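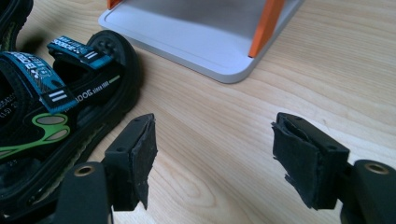 **Öztürkmen**, field test lead, Cosance Lab

**Figure 3.** Hand-held gripper over the shoe task table, with a child's sandal at left and the white tray behind.

### 4.2 Living with the Zernell hand-held kit

I'll admit I liked this kit right out of the box, and I still do (mostly!). We bought 2 of them from Hurninier and collected 215 demonstrations of one chore: pick up a kid's sandal and set it on the tray. Sandals are meaner than they sound. The straps give when you squeeze them, the sole doesn't, and a grip that's fine on one is hopeless on the other.

My biggest gripe is the finger pads. Look at the ones in Figure 3: both are torn and ragged, with bits hanging off the lower ends. I'd want spare pads in the box at this price, and the manual should say when to swap them. Ours gives no number at all, so we settled on a check every 30 demonstrations and wrote the pad condition in the log.

What I really enjoyed was how quickly new people got going. You hold it, you squeeze, you move the shoe, and you're recording. We threw out 58 demonstrations, mainly for grasps where the operator re-gripped halfway through, and left the rest untouched for the training runs in Section 5. I kept the worn-pad recordings in too, and Table 2 lists them on their own row.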